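Statics 256
Notes for Unit 2: Stacks, Supports and Target Areas
Seidu Wumbei, with additions by Eino Suominen
November 2022

Read these before the lab in Room 200. You need the definition of center of mass from Unit 1 and nothing else. Friction comes into the last section, but only briefly.

1. The setup

We work with small cubes on a flat wooden surface and a square marked out in black tape. The cubes are red, yellow and green so that we can say which one we mean. The tape marks the target area, and a stack counts as placed when its bottom cube sits completely inside the inner edge of the tape.
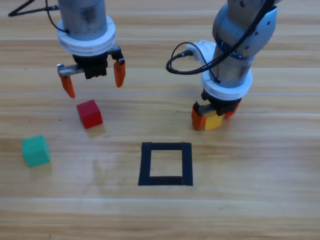
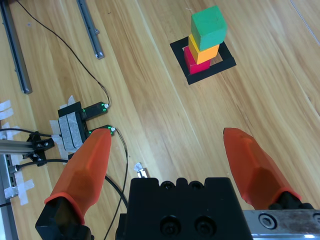
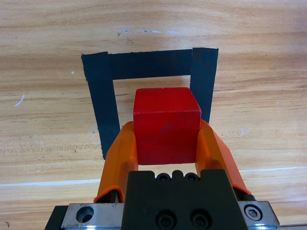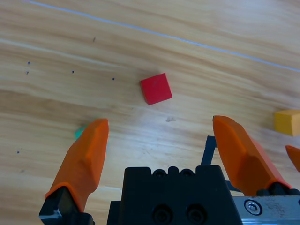 Figure 1. Colored cubes on a wood surface. The red cube appears in all four views; in the second it is the bottom of a stack of three, inside the black square.

Look at the second view while you read Section 3. The order from the bottom is red, yellow-orange, green, and the column leans. We will use the same order in the worked numbers. The numbers themselves are made for easy arithmetic and were not measured from the figure.

2. One cube on a surface

A cube of side a rests on its whole bottom face. The weight acts straight down through the center of mass. For a uniform cube the center of mass is at the geometric center, a/2 above the surface.

The cube stays put as long as the vertical line through its center of mass meets the area it is resting on. On a level table this is always true. If part of the bottom face hangs over an edge, the supported area shrinks. The cube tips once the overhang passes a/2.

Note that "supported area" means the area of contact. For a cube resting on another cube, that is the overlap between the two faces. For an object on several feet it is the outline you would get by stretching a string around the feet, but we won't need that until Unit 4.

3. Three cubes

Take three uniform cubes with the same side a and the same mass. Let d1 be the sideways offset of the middle cube from the bottom one, and d2 the offset of the top cube from the middle one, both in the same direction.

There are two conditions to check. Start at the top and work down.

Top cube on middle cube:
d2 must be less than a/2.

Top and middle together on bottom cube:
The two masses are equal, so their common center is halfway between their centers. Measured from the center of the bottom cube, that is d1 + d2/2. This must be less than a/2.

The whole stack on the table needs no separate check here. Its center is at (2 d1 + d2)/3 from the center of the bottom cube, and if the second condition holds this is already less than a/3.

Worked numbers. Let a = 30 mm, d1 = 8 mm and d2 = 10 mm.
Top on middle: 10 is less than 15. Good.
Upper two on bottom: 8 + 5 = 13, less than 15. Good.
The stack stands, with 2 mm to spare at the lower joint.

Students often add the offsets, get 18 mm, compare it with 15 mm and conclude that the stack falls. The center of the top cube is indeed past the edge of the bottom cube. It doesn't matter – the middle cube's weight acts closer in and holds the joint down. Every year a few lab reports lose points over this.

4. Unequal masses

Keep the same side and the same offsets, but let the top cube have three times the mass of the middle one. The common center of the upper two moves toward the heavier cube:

d1 + d2 × 3/(1 + 3) = 8 + 7.5 = 15.5 mm

This is more than 15 mm, so the upper two tip over the edge of the bottom cube. The joint between top and middle is unchanged and still passes its own test. The failure is at the lower joint, even though the change was made at the top.

For the lab, weigh each cube before you build. Cubes from the Antwi set and the Flunik set look alike on the shelf and should not be mixed. Return them to the right box.

5. Getting the bottom cube inside the square

Let s be the inner side of the taped square. A cube lined up with the tape and placed at the center has a clearance of (s – a)/2 on each side. With s = 50 mm and a = 30 mm, the clearance is 10 mm.

A turned cube takes more room. If it is rotated by an angle t, from zero up to 45 degrees, its width across the square is

w = a (cos t + sin t)

At 45 degrees this is 42.4 mm, and the clearance at the corners drops to 3.8 mm. A cube that is turned but well centered can still be fully inside. A cube that is straight but pushed to one side may not be. Record both the angle and the position.

Measure to the inner edge of the tape. Strips laid by hand are rarely quite straight, and at the corners one piece usually overlaps the next, so take s at two places in each direction and use the smallest value.

6. Setting a cube down

The conditions in Sections 3 and 4 are about cubes at rest. While you are placing a cube there is also a sideways push on whatever is underneath it. Let the push be P at height h above the table, acting on a single cube of weight W.

It slides when P is greater than mu × W.
It tips when P × h is greater than W × a/2.

A low push tends to slide the cube, a high push tends to tip it. Lower the cube straight down, let it take its own weight, and open your grip evenly on both sides before moving away.

7. For the lab

Bring a ruler marked in millimeters and your notebook. Build the stack in the order red, yellow, green. Write down d1 and d2 after each cube is placed, and again when the stack is complete, as the lower joint can shift. Then increase d2 in small steps until something moves, and note which joint gave way.

Reading: Skinddale course reader, page 738, up to the heading on arches.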